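Gripper policy closes on the air between two skewers
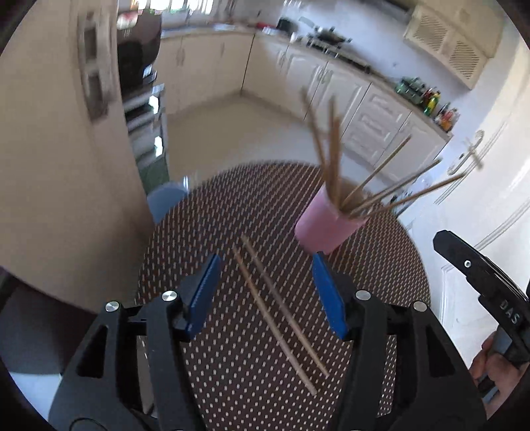 Two skewers on the dotted table, fingers open, cup to the right.

Posted by flarkora_46
Training a grasp policy on hand-held gripper demos. One skewer on the table, fine. Two side by side and it aims for the middle, very confidently, like it's picking up their friendship. Pads are blue, skewers are thin, table has white dots all over it. More data? I have roughly 46 demos of this task.

vollalix
You're averaging. Half your demos take the left skewer, half take the right, and a plain regression loss splits the difference. Swap the head for a diffusion or mixture one, or always demo the same side first. Also check your timestamps. If image and pose are 2 frames apart, thin objects are where you'll feel it.

prorkow
get a different tablecloth

flarkora_46
Demoed left first, retrained overnight. It goes for the left one now. Misses the cup, but that's a new thread. Tablecloth stays.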